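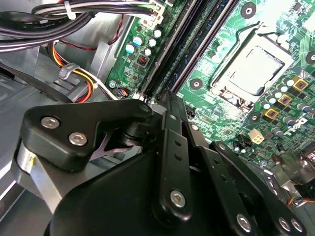
Gripper and open desktop computer, with the green motherboard at upper right.

Section 3. Laying down the first glaze

Read this before you open the Cocco glazing medium. The label says it dries clear, levels itself and is ready to paint over in an hour. I would not bank on any of that until you have tried it on a scrap.

1. Check that the underpainting is dry. Press a fingertip into the thickest patch, usually a highlight. If it feels tacky, leave it overnight.

2. Sand the surface lightly with 400 grit paper. The Zostier booklet says to skip this on smooth panels. I skipped it twice and had beading both times.

3. Wipe off the dust with a barely damp cloth and let the panel dry.

4. Mix the glaze in a shallow dish, 3 parts medium to one part paint. Start with a transparent color. Plenty of tubes say "transparent" and aren't, so brush a little over a black line first and see if the line goes milky.

Note: Oriana Urrutia, who tested this section, prefers a thinner mix for skin tones. Hers looked fine to me, but it took her five coats to get anywhere.

5. Load a wide soft brush and work from the top edge down in long strokes. Overlap each stroke slightly.

6. Stop. Do not go back to fix a streak once the glaze starts to drag. You will want to - everyone does - and it will lift.

Caution: Don't speed things up with a hair dryer. The supplier's leaflet allows it on a low setting. My test panel wrinkled on a low setting.

7. Leave the panel flat, under a propped-up box lid, until the next day. The one-hour claim may hold in a hot dry room. It did not hold in Murnton in November.

8. Look at the panel in daylight before you add coat 2. If the picture has gone duller all over, the color was too opaque, and another coat won't bring it back. Sand gently and remix with less paint.

Note: The "museum depth" finish on the Otance color chart is printed on glossy card. Judge your results against your own scraps and write the mix on the back of each one.

For varnishing, go to Section 4, but only after the last coat has stopped smelling.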